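Dundum early-release subset

README, last edited in December

Welcome, and thanks for downloading! These are the 726 pick-and-place episodes where our gripper was told to put something in a basket, and we're really excited to share them, failures included. In 57 of them the gripper opened too soon and the item landed on the table. Those are the ones people keep writing to us for.

The fault was a stale grip-force reading. When the arm sped up, the controller sometimes read the drop in force as "item placed" and let go. Vojtěch Tóth found it by replaying logs at quarter speed (a great afternoon!). 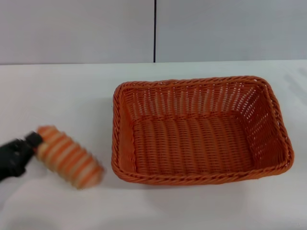 Tralport Manipulation Group, Handling Faults Team

Striped item, orange basket, arm still to the left of the rim: this stretch of the move is where most early releases happen. Expect motion blur on the item, and please don't filter it out before you train a fault detector.

Labels are in faults.csv, one row per episode. Khrystyna Holovko checked every row by hand. Episode 138 has a broken force log, so skip it for now.

Known gaps: release times can be off by up to 3 camera ticks, and soft items are scarce. Found another one? Write to Rocío Nieto, we love getting these!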